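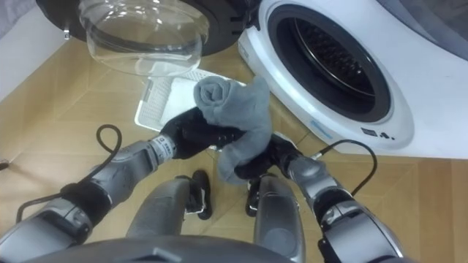

I have been living inside the grasp planner since breakfast, and I think I finally understand why Wolard gets so muddled about cloth. The old code wants every object to have a middle, a nice sensible point it can aim for, and that's fine for a mug or a tin, but a towel has a different middle every time you look at it. With both black hands on the grey one, it's rolled up tight at the top and simply hanging at the bottom, and the planner was cheerfully treating the whole lot as one solid lump. So I spent the morning teaching it to keep two guesses, one for the bunched part and one for the part that dangles, and to trust the second one a good deal less. It took 273 lines, most of which I expect to delete by the end of September.

Krishnamoorthy rang at eleven to ask how the log replay was coming along, and we ended up talking for ages about delays (and his new kettle, but mostly delays). He thinks the camera stamp and the joint stamp are drifting apart, and I'm sorry to say he was right. When I lined them up properly there was a gap of 40 milliseconds, always in the same direction. That doesn't sound like much, I know, but cloth swings, and the controller was politely correcting for where the towel had been. I've put the fix in the bridge and left a long comment for whoever comes after me, which will probably be me.

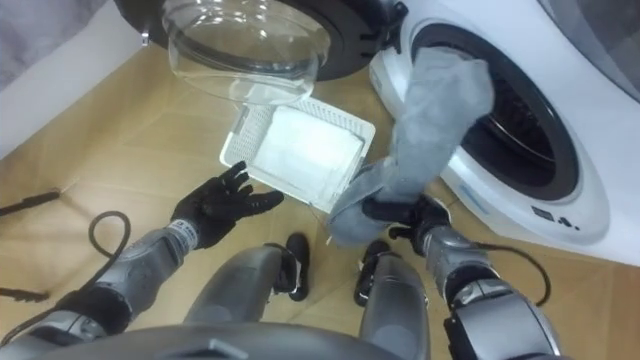 Right hand closed on the end of the towel, left hand open and waiting its turn.

After lunch I moved on to the left arm, which I've been neglecting terribly. Our task file only ever had one "busy" flag for the pair, so whenever one arm had a job, the other was planned as if it were furniture. I've split it in two now. Pongsak had a lovely idea here, to let the idle hand keep a small bubble of space that the working arm may borrow if it asks first, and we sketched it out on the back of a Tususa delivery note because neither of us could find any proper paper!

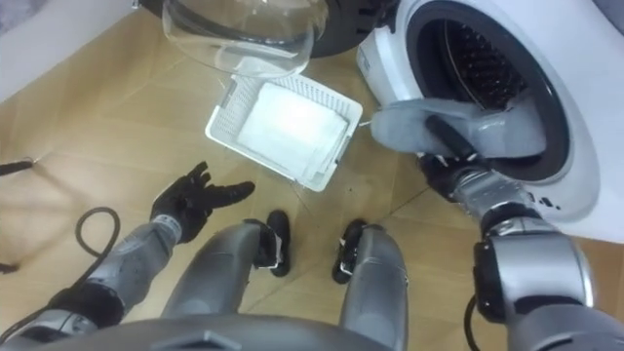
Contact is still the thing that bothers me most. I can give the wrist a firm path or a soft one, and choosing between them halfway through a move is where the controller loses its nerve. The lip of the drum is a good test of it, with the gripper right up against it and the grey cloth draped over the opening, and I want the arm to go soft there without going limp. I've got the blend written, with the stiffness coming down smoothly as the wrist force rises, but I haven't tuned it and I was too tired by then to trust my own numbers. I did run the replay tests before tea, all 994 of them, and there's one red one I don't understand yet. Soup, then bed, and I'll read the trace in the morning.

Comments

Pongsak Kaewmanee
I still have the delivery note. Please don't tidy my desk.

towelhead_tuner_no_more
Did you try making the stiffness depend on how fast the force is rising as well? We had a wobble at first contact until we did that.

Krishnamoorthy Menon
Check the red one for an old time stamp before you blame the blend. And the kettle is very good, thank you for asking.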